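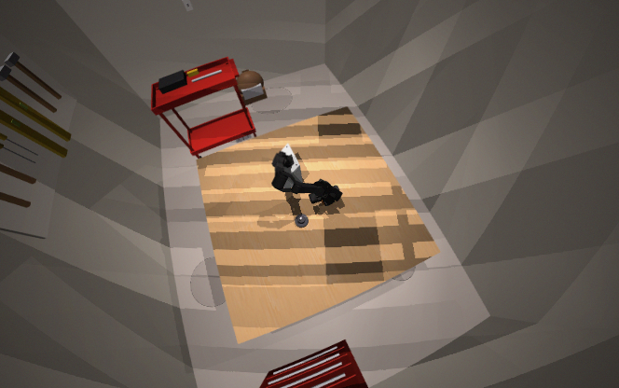 Danlow, March

Wood Movement and Tabletops
Notes for the second bench session

Welcome back! Last time we looked at how a tree grows and why the rings matter. Today we get to my favorite part of the whole course, the part where wood starts moving on you. If you take one thing home tonight, make it this: a board never really stops trading moisture with the air. It gives some up in a heated house in winter and takes it back in a sticky summer, and its size changes as it goes.

Bring these notes with you to the shop. There is space at the back for your own measurements.

Three directions

Wood does not swell evenly. Along the grain, the length of the board, the change is so small that furniture makers mostly ignore it. Across the grain is where the action is, and there are two kinds of "across."

Radial movement runs from the center of the tree out toward the bark. Tangential movement follows the curve of the rings. For most of the woods we use, tangential movement is close to double the radial movement. I love this fact because so much comes out of it. Cupping, for one. A flatsawn board has rings that curve across its end, so one face is a bit more tangential than the other, and as the board dries the rings try to flatten out. Look at the end of any old deck board and you'll see it.

Quartersawn boards have rings standing nearly straight up and down when you look at the end. Their width runs in the radial direction, so they move less and stay flatter. They also cost more, and you get fewer of them out of a log.

Try this at home: find a wooden cutting board or a stair tread, look at the end grain, and sketch the rings. Then guess which way it would cup if it dried out. Put a straightedge on it and check yourself. You will start doing this in restaurants. I do.

Relative humidity and moisture content

People mix these two up all the time, so let's slow down.

Relative humidity is about the air. It tells you how much water vapor the air is holding compared with what it could hold at that temperature. Moisture content is about the wood. It is the weight of the water in a piece divided by the weight of that same piece when it is completely oven dry.

Green lumber can have a moisture content well over 30 percent. Somewhere near 30 (it varies by species) is the fiber saturation point. Above it, there is free water sitting in the hollow cell spaces, and losing that water changes the weight but hardly touches the size. Below it, the water is leaving the cell walls themselves, and now the wood shrinks. All the movement we care about in furniture happens below that point.

Leave a board in steady air long enough and it settles at a moisture content that matches that air. We call this equilibrium moisture content, or EMC. Please write it in the margin, we'll use it every week from here on.

So when you bring lumber home from the yard, let it sit in your shop with thin sticks between the boards so air can get to every face. Don't lean it against an outside wall and don't leave it in the plastic. How long? Check it with a meter or a kitchen scale. When the weight stops changing, it's ready.

Worked problem: the Wendier table

Most of you have walked past the Wendier table in the hall. It's a solid wood top, 30 inches wide, glued up from flatsawn boards. How much should we expect it to move between seasons?

The rule is simple:

change in width = width x movement coefficient x change in moisture content

Take a coefficient of 0.002 per percent, which is in the right neighborhood for a good many flatsawn species, and a swing of 4 percent in moisture content across the year. Multiply it out:

30 x 0.002 x 4 = 0.24 inch

Almost a quarter of an inch! On a piece of furniture in an ordinary room! The first time I ran those numbers I went back and did them again. Now cut the coefficient in half, as you might for a quartersawn top, and you get 0.12. Same table, same room, half the trouble.

Look up the right coefficient for your own species before you drill or cut anything. The tables are in the binder by the sharpening station.

Letting the top move

A quarter inch is plenty to split a top if you've screwed it down tight to the frame below. The wood is going to move and the only choice you get is where. Here are the usual ways to hold a top flat and still let it travel.

Slotted screw holes. Make the holes in the apron or cleat longer across the grain of the top. Use a washer under the screw head and snug it up, but don't crank on it.

Wooden buttons. Small L-shaped blocks with a tongue that rides in a groove or mortise on the inside of the apron. Screw the block to the top, leave the tongue free. On the end aprons, leave a gap in front of the tongue on each side of the table so the top can go both ways.

Figure-eight clips. Quick, cheap, and they pivot as the top moves. They need a shallow recess in the top edge of the apron, shaped so the clip can swing a little.

Breadboard ends. A strip across each end of the top with its grain at right angles to the main boards. Glue only the middle few inches, then pin the outer tenons through long holes. In a dry month the top will be a hair narrower than the breadboard, and in a damp one a hair wider. Leave it alone.

I'd use buttons for your first table. They are fun to make, they cost you nothing but offcuts, and you can make a long strip of them with a single saw setup.

What about the finish?

Somebody asks every term whether a good thick finish will stop the movement. It slows it down. Film finishes slow it more than oil does, but given a whole season the moisture gets through either way. What matters a lot is finishing both faces. If the top side is sealed and the underside is bare, the bare face picks up and loses moisture faster, and you've built yourself a cupping machine. So flip it over and put the same number of coats underneath.

Two samples to compare

The Fluren panel and the Moradi panel are on the rack by the door. They started the same width and the same thickness. Fluren is flatsawn, Moradi is quartersawn, and both come from the same species. Measure each one across the middle with the calipers, write the reading and the humidity on the card, and put them back with the end grain facing out. Measure in the same spot every time, between the pencil marks. By the end of the course we'll have a lovely set of curves to plot.

For next time

Weigh your offcut every evening at the same hour and bring the list.

Work the movement problem for a top of your own design. Show the coefficient you used and where you found it.

Read the chapter on drying defects, and skip the section on kiln schedules for now.

Bring 2 pieces of scrap long enough to clamp, one flatsawn and one quartersawn if you can find them. We're cutting buttons!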